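Workshop Tips for Two-Arm Teams

These notes are for students in the Stiswood school robotics club who are working on the two-arm table. Most of them come from last season's box challenge, and a few were added by Hubert Wallner after the October practice days. The page was last revised July 13, 2023.

If you only have a single session before you demo, read the parts on clearing the table and on cables first.

Clear the middle of the table

Keep tools and spare parts along the far edge, away from where the arms meet. A controller, a pair of pliers or a bagged part can stay on the table during a run as long as it sits well outside the reach you have programmed. Check the reach by stepping both arms slowly through the whole path before you run it at speed.

Leave new tools in their packaging until you need them. Small drivers roll, and a blister card does not.

Pick a box that forgives you

Start with a small closed carton made of plain cardboard. It gives a little when the grippers close, and you can replace it for nothing. Tape it shut properly, with clear tape along the seam. An open flap will catch a finger and spin the box.

Reject boxes with soft corners. Once a corner has been crushed a few times, the grip point moves every run and you will waste an evening adjusting code that was fine. The club keeps a stack of 50 flat cartons on the shelf next to the Masley cabinet. Take one, write your team name on the bottom, and fold the rest back neatly.

Mark one side

Stick a square of bright tape on the top face, closer to one end than the other. Red shows up well against brown cardboard and a pale table. With the mark off center, you can tell at a glance which end is which, and so can anyone reading your log later. Note in the log which arm takes the marked end.

Hold from both ends

Bring the arms in together and stop just short of the box. Close one gripper, then the other, then lift. If both close at once and the timing is off, the box gets pushed sideways. A slight tilt in the hold is fine for the box challenge – the judges only look at whether it is set down inside the outline.
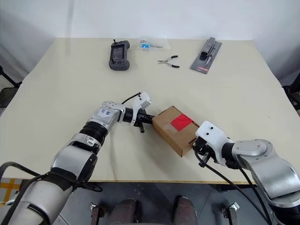 Look after the cables

Leave enough slack at the wrist for the full turn, plus a hand's width. Too much slack is as bad as too little, as a long loop can drop between the arm and the table edge. Run the wrist through its whole range by hand with the power off and watch where the cable goes.

Use hook-and-loop straps on the arm segments. Zip ties are for the fixed parts only. Ubaldo Galli has a bag of Bikel straps in the second drawer; put them back when you strip the arm down.

Keep the floor tape clean

Stay behind the yellow tape whenever the arms are powered. If it starts to lift, wipe the floor, let it dry and lay a new strip over the old line. Don't patch it with short bits.

Write it down

Every run gets a line in the Gisler notebook: program number, box, result. Last season's book ended at run 748, so carry on from there. Teams of 2 should swap jobs after 9 runs – one on the stop button, one writing.

Batteries for the controllers go on charge before you leave.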